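Week 3 - Reading an offer of admission

An offer is either conditional or unconditional. A conditional offer lists grades still to be met, and the place isn't held until the results reach the registry.

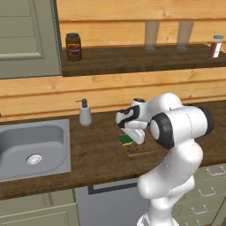
Check the reply date next. At Stellunbridge it falls on a Thursday in May, and the deposit is 300. Deferring costs nothing but needs a letter of up to 500 words. 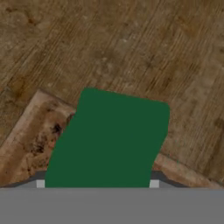
Comfort Amoah asked whether a firm choice can be changed later. It can, once, within 8 days of replying.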